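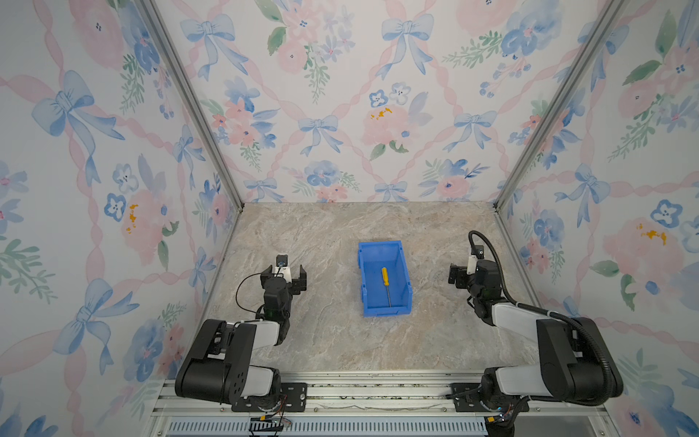
Photo: Precious Ambrosio / Worelbridge shared workshop

Cullport Two-Arm Bench Cell
Kit of frame parts, panels and fixings. Arms not included.

Price: £200
Stock: 3 kits ready to post
Part no. 1772

The Cullport is a box for two small robot arms to work in. You supply the arms, the computer and the patience. We supply the rail they bolt to, the corner posts, three wall panels, a floor panel and a bag of fixings with slightly too many washers in it.

It was drawn up at the Worelbridge workshop after a winter of clamping arms to a table that other people also wanted to use for glue. The first one was finished in December and has been in use most evenings. The cell in the photo has been papered by its builder in roses and blue bows, with a marble-patterned floor, and we have had more emails about the wallpaper than about the rail. We don't sell the wallpaper. It was the end of a roll from somebody's spare bedroom and the shop that stocked it has closed.

What you get

Front rail, aluminium, with several parallel channels
Two aluminium corner posts
Back panel and two side panels, plain white, ready to paint or paper
Floor panel, plain white
Two mounting plates, black, drilled for the Nosari arm
Slotted grille for the front
Fixings, hex keys, a printed sheet of instructions

What you don't get

Arms, grippers, wrist cameras, power supplies, cables, a blue storage bin, or a screwdriver to put in it. Several people have asked for the bin. Any bin will do.

Will my arms fit?

If they are Nosari arms, yes, the plates are already drilled. For anything else, hold the base against the drilling template (it's on the back of the instruction sheet) before you order. Wegener bases have a wider bolt pattern and need the adaptor plate, part no. 123, sold singly, so you'll want two. We did once get a Wegener on with the standard plate and a file. Please buy the adaptor.

The two plates needn't match. Ours don't.

Putting it together

Allow an evening. Bolt the posts to the rail supports first and leave everything finger tight until the panels are in, then go round again with the key. The side panels splay outwards towards the front. This is deliberate and gives the elbows somewhere to go. If yours come out parallel you have the left panel on the right, and it will look quite smart until you try to close the last corner.

Paper or paint the panels before fitting them. Doing it afterwards is possible in the same way that decorating a cupboard from inside is possible.

Mount the arms last, with the power off, and get a second person to hold the arm while you start the bolts. Leave enough slack in the wrist camera cable for the full reach of the arm. A cable that looks tidy at rest will be far too short at full stretch. Run the corrugated conduit in a big ugly loop and learn to like it.

Living with it

The channels in the rail collect rubbish. Swarf, crumbs of plastic, whatever was on your sleeve. A stiff brush gets most of it out and an old toothbrush gets the rest. We'd like to say we do ours weekly.

Power connectors hang below the rail where you can reach them, and where your knees can too. There are holes on the underside for cable ties. Use them.

A patterned background is harder on the cameras than a plain one, or at least it makes you find out sooner whether your software was relying on a nice white wall. Precious, who built the papered one, set her pair the job of finding tools in a bin, and swears by the roses. The instruction sheet suggests starting with plain white and redecorating once things work.

Spares and postage

Every part can be bought separately. The floor panel is the one people reorder, usually after a gripper has been sent to a height slightly below the floor. Posts and rail go by courier in a long tube, panels in a flat box, and the two seldom turn up together. Give it a few days before writing to us.

Orders placed now go out in March 2026. Collection from the Worelbridge workshop is free if you ring first, and someone will help you carry the tube to the car.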